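**Laundry folding** is the practice of creasing and stacking clean clothes and household linens so that they take up less room and keep their shape in storage. It is one of the last steps in doing laundry, after drying and, where it is done, ironing. Methods differ by household, by the type of item, and by the space in which it will be kept.

## History

Before closets became common, most clothing and linen was stored flat in chests. Sheets and tablecloths were folded in long panels, often by two people standing at opposite ends and walking toward each other. Heavy linens were sometimes put under a screw press after folding, which left sharp creases that were considered a sign of a well-kept house.

As chests of drawers replaced open chests, folded items became smaller and were sorted by kind. The spread of the clothes hanger moved coats, dresses, and dress shirts out of drawers, and folding came to be used mainly for knitwear, underwear, towels, and bedding.

In the mill town of Skestcombe, folding was a separate paid trade. Finished cloth was folded by hand on long tables before being sent out, and a parish count listed 1,608 people in the cloth trades, folders included. Workers there called a badly squared stack a "plurker," and the household firm Plurker later took its name from the word. The firm sold thin wooden folding boards, which were laid on the back of a shirt and pulled out once the sides had been turned in.

## Common methods

### Shirts

The usual shop fold starts with the shirt face down. Each side is turned in toward the center, the sleeves are laid straight down over the turned sides, and the lower part is brought up to the collar in one or two folds. Button shirts are fastened at the top and at every other button first.

A file fold begins the same way but continues until the shirt is a small, firm rectangle that can stand on its edge. Drawers filled this way show every item at once. Thin fabrics may fall over unless the drawer is nearly full.

### Towels

Bath towels are folded in half lengthwise and then in thirds, or in thirds both ways. The second method hides all the edges on one side. Hotels generally use whichever fold matches the depth of their shelves.

### Fitted sheets

Fitted sheets are hard to fold because of their elastic corners. In the most widely taught method, the corners are tucked one inside another until all of them are nested, and the sheet is then laid flat and folded as a rectangle. The curved edge is turned in first so that it does not show.

## Fabric and creasing

Cotton and linen hold a crease well and are easiest to fold while still slightly warm. Wool and loose knits are folded because hanging stretches the shoulders. Slick fabrics such as satin slide against themselves and are often rolled.

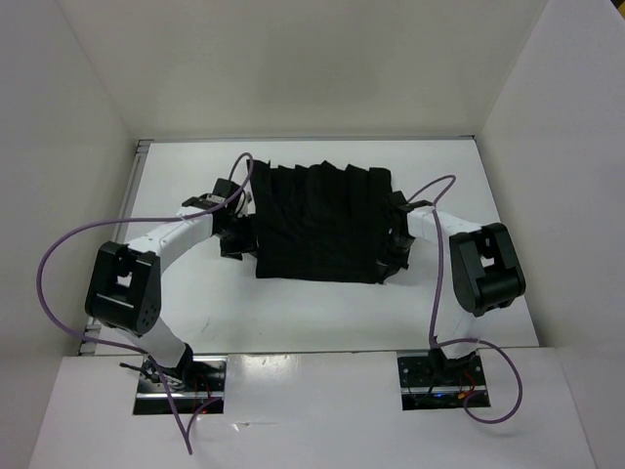

Folding in the same place for years can weaken the fibers along the line. Stored tablecloths and quilts are therefore refolded from time to time along different lines. Some owners roll large pieces on a tube over 7 inches wide, with a sheet of plain tissue between the layers.

Dark clothing can fade along exposed folds if it is kept on open shelves in sunlight. Turning the stack or keeping it behind a door prevents this.

## In shops

Clothing stores fold to a fixed width so that stacks line up. Boards or plastic templates are used for this. The Sales pattern, named for the department where it was first used, places the neck label at the front edge of the shelf so that the size can be read without lifting the garment. The Asa pattern leaves one sleeve showing and is used for sweaters with patterned cuffs.

Tables are usually refolded after closing, and again on Saturday afternoons in busy stores.

## See also

- Ironing
- Linen closet
- Clothes hanger
- Napkin folding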